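Covemton vintage meet – entry list

durnau_dave
Dec 6, 2018
List is up. 176 cars, and the pre-war class is down to 26. I think they should drop it and give the time to the sports racers.

Wanting Lu
Disagree. The pre-war cars are why I go. My Ralla is number 70 if anyone wants to say hello.
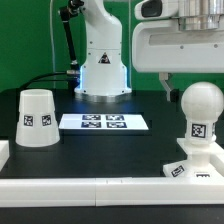 White arm on its base, light ring on

flatsix474
I'm with Dave. Three laps behind a Fang special is enough for me.

Wanting Lu
Then watch from the hill – they look faster from there. Does anyone know if the paddock opens the night before?

durnau_dave
It does, gate B only. Bring your pass.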